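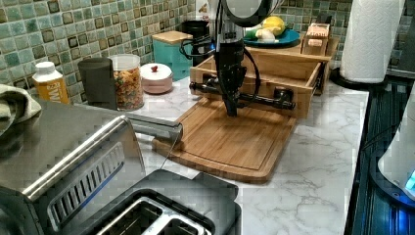
Ita Doherty wrote after the first meeting that she had always thought of the overture as the part where people find their seats, and she asked whether it needs a whole week. It gets one, and these notes cover it.

Musical Theater in Performance
Handout 6: Overtures, Openings and the House

Reading for this handout: the first act of Paramow, libretto only. Do not listen to the recording until you have read it through once.

1. What an overture does

Before amplification, the overture told a noisy room that the evening had started. Conductors expected talk and late arrivals during the first minute, and many overtures open with a loud passage for that reason. The tunes come after it. A medley overture lets the audience hear the main songs once before they are sung, so that the big ballad in the second act is already half familiar.

Terms to know:
Medley overture: a string of songs from the show, joined by short transitions.
Prelude: shorter, usually one mood, leads straight into the first scene.
Entr'acte: played before the second act, often built from first-act songs.
Vamp: a short figure repeated until the stage is ready.

2. The opening number

An opening number has to establish place, period and tone. In Paramow the chorus sings for 132 measures before any named character speaks. By then we know that the town depends on the ferry and that the ferry is late. Mark in your libretto the line where you first learn this. Students usually put it too late, at the harbor master's entrance. It is in the second verse.

Compare the opening of Cundano, which has no chorus at all. One actor comes out and sweeps the stage while the orchestra vamps. The director's score allows up to 6 repeats.

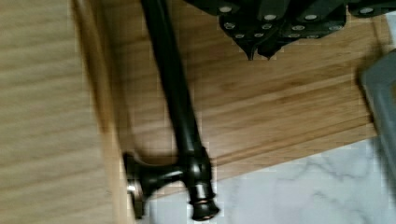 Does a show without an overture still need an opening number? It needs something that does the same work, and a spoken scene can do it if the tone is clear within the first page.

3. The house

The size of the theater changes how an opening plays. The Oton seats 940 and has a deep balcony. A quiet opening there loses the last rows, and touring directors often add a light cue or bring the chorus on early. The Kazlauskienė studio has no balcony and no pit. Its musicians sit behind a scrim at stage left, and the audience can hear pages turn. Ojārs Kuusk staged Cundano in both houses and cut the sweeping scene by half at the Oton. His prompt book is on reserve. Look at the penciled timings in the left margin, which differ from the typed ones.

4. For discussion

Bring one opening number you know well. Be ready to say who sings first, what we learn before the first spoken line, and where the applause is supposed to fall. Some openings end on a "button," a sharp final chord that invites applause. Others run under the dialogue and give the audience no place to clap. Find out which kind yours is and mark the measure.

5. Written work

One page, typed, due Oct 22, 2018. Describe how you would move the opening of Paramow from the Oton to the studio. Name what you would cut and what you would keep. Costs can be ignored. Casting cannot, as the studio has two dressing rooms and one of them is used for storage.

Libretti must be returned to the department office after class. Erase your pencil marks first.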